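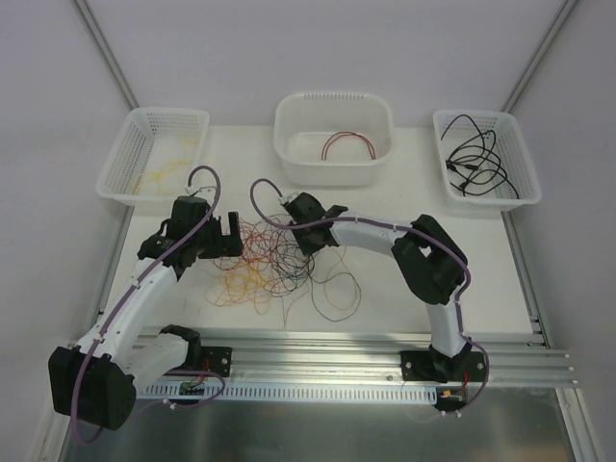

How narrow does a jaw tip have to be before it picks up one wire and leaves its neighbors alone?

Narrower than the wide ones we started with, and past a certain point the width matters less than how far the jaws open on approach. Stock opening grabs a bouquet. A smaller opening grabs fewer, or grabs air.

October 15, 2023. Wire sorting, tapered tips vs. the old wide ones.

Same task as in March: one pile, separate by color, yellow in the left basket, red in the middle tub, black in the right basket. In March we used the Clultmont tips, which have all the finesse of oven mitts. 132 attempts, and the notes from that week mostly say "took everything." I found one page that just says "no."

Today's tips are the Purves ones, ground down to a taper by Idalina Quintela. She left me a sticky note saying not to close them on anything harder than wire. I closed them on the edge of the tub in the first ten minutes. They're fine. I've moved the sticky note to the controller where I'll see it.

Settings before I forget: approach opening 9 mm, Flimside controller, force limit at the second-lowest step. The lowest step lets go of black wire whenever a connector snags. Left and right arms got the same values, though the right one still overshoots a hair on the way down, and I've been too lazy to redo its zero.

Black first is easier than I'd guessed. The cables have some stiffness to them and when you lift one end the rest more or less agrees to come along. Yellow is next best. Red is the problem child, it hooks on whatever it's lying near and then acts surprised.

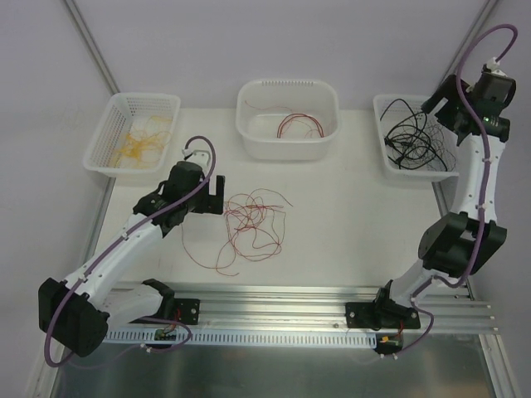

With red left for last there's nothing else for it to hook, so the success rate at the end of a run looks flattering. Don't quote the last few picks to anyone. I'm logging them separately from now on under "easy red," and the figure we care about is red out of a full mix.

Total for the day: 174 attempts with the tapered tips. I haven't split them by color yet. My gut says the taper helps on black, helps a little on yellow, and does nothing for red except let us fail more precisely.

Wrist view vs. fixed view: from the fixed camera I can't tell if the jaws have one strand or three. From the wrist I can usually tell, except right at the tips, where it matters. Stotevora's planner wants the fixed view only. I'd like to feed it both and see if it chokes. The last time I gave it two streams it stopped at step 408 with a message consisting of a single comma. 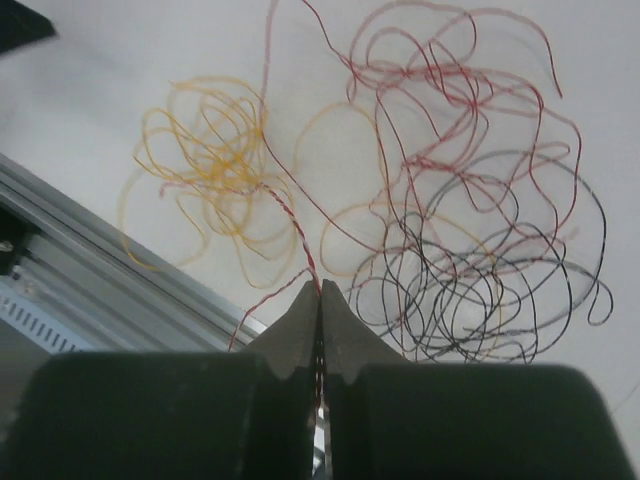 Ekaette Jibrin thinks I'm blaming the tips for a planning problem. Her reading of the log is that the bad red picks nearly all start from the middle of the pile, and that if the planner went for loose ends at the outside, even the oven mitts would do all right. She also wants the wide tips back on for a matched run before anybody orders more Purves blanks.

Annoyingly reasonable. To do:

Matched run, wide tips, same opening, same force step.
Re-zero right arm (yes, really).
Split the log by color and by where in the pile the pick started.
Ask Idalina how much more she can grind off before they bend.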